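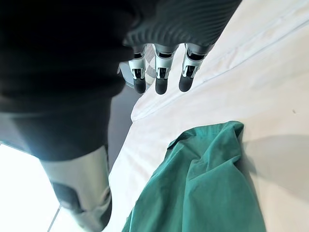 Orcombe Knit Cuff Tubing, 1x1 Rib

Mirnik Trimmings / Cuffs and Waistbands / Orcombe

Orcombe is a medium-weight ribbed tubing for finishing sleeves, trouser legs and necklines. It is knitted in the round, so there is no side seam to sew or press. Cut a length, fold it in half with the wrong sides together, and stitch it to the garment.

Colors: Charcoal, Black, Navy, Oatmeal, Moss
Fiber: cotton with a small amount of elastane
Sold by: the yard, or on a full roll
Care: machine wash cool, dry flat, do not iron the ribs

Choosing a width

Measure around the wrist, then around the sleeve opening where the cuff will be attached. The cuff should be smaller than the opening and should stretch to meet it without pulling the stitches open. If the opening is more than one and a half times the width of the cuff, gather the sleeve first or take in the seam.

Narrow suits children's wrists and slim adult sleeves. Regular suits most adult sweatshirts and jackets. Wide is for ankles and for sleeves worn over another layer.

If you are between widths, order the smaller one. Rib relaxes with wear and a loose cuff cannot be tightened without taking it off.

Sewing notes

Use a ballpoint or stretch needle. Mark the cuff and the sleeve opening at 4 evenly spaced points, match the marks, and stretch the cuff only between them. A narrow zigzag works if you do not have an overlock machine. Sew with the cuff on top so you can see the ribs and keep them straight.

Prewash the tubing if the garment fabric has been prewashed. Charcoal and Black can give off a little dye in the first wash – keep them away from light colors until then.

For heavy fleece, trim the seam allowance on the fleece side before turning the cuff down. Otherwise the seam makes a hard ridge inside the sleeve.

Ordering

Cut lengths are sent folded. Full rolls are sent on a cardboard core and go out separately from other items. Each dye lot is marked on the packing slip. If you need more of the same lot, quote the number when you reorder and we will check the shelf before cutting.

Cut lengths cannot be returned unless faulty. Unopened rolls can be returned within 23 days.

Workshops ordering 500 yards or more can ask for a color matched to a fabric swatch. Send a piece at least the size of a playing card. Matched colors take longer, and we send a sample for approval before the full run is knitted.

Made in Ploltport

Orcombe is knitted at our Ploltport mill, which opened in 1924 as a hosiery works. The rib machines are on the ground floor and the cutting tables are upstairs. The trade counter is open on weekday mornings until noon and carries all five colors in Regular. Narrow and Wide are kept in the warehouse – please call ahead if you want to collect them.

Goes with

Talukder brushed fleece
Talukder loopback jersey
Mirnik stretch thread, large cone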